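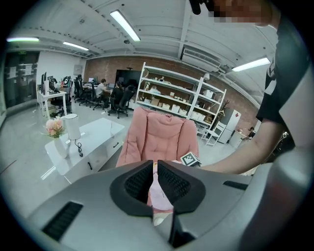 Notebook, February 11, 2018 - tidying the pink seat

Chore of the day was the cloth and the cushion. Pick the cloth up, get it off the quilted part, leave the book where it is. I'd call that a ten-second job for a kid, and I still can't tell you a machine that would do it in my house!

My gripe with the Skellach grippers is the fingers (pads are fine, grip is fine) - with thin fabric I never know if I've got one layer or 2. By hand I'd feel it. I wrote 894 in the Prindow log as the number to beat for cloth pickups and I'm sticking with it, even if Skov thinks it's too low. Anything crumpled is still the worst, you pinch a fold and the rest goes wherever it likes. 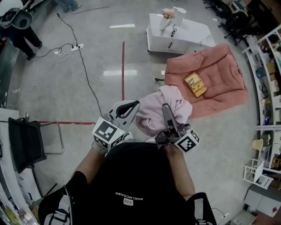

Gunhild Ladefoged read this over lunch and says I'm grading too hard, that a machine which only gets laundry off the furniture and dumps it in one pile would already be worth having, and she'd take one by August. Fair enough, but then who folds the pile?

Moved on to the table after that. Small stuff on a hard top is much friendlier, it stays put and has edges, and I'd trust a machine with it way sooner than with fabric. Cables are the exception, ugh. Trudach wants over 42 tabletop runs before we talk about shelves. Still need to ask them if a failed grasp counts as a run.

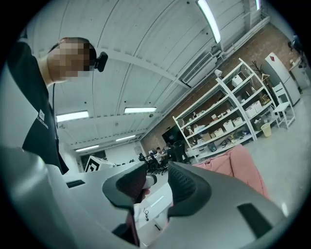 Gripper fingers over the white tabletop, coiled cable below.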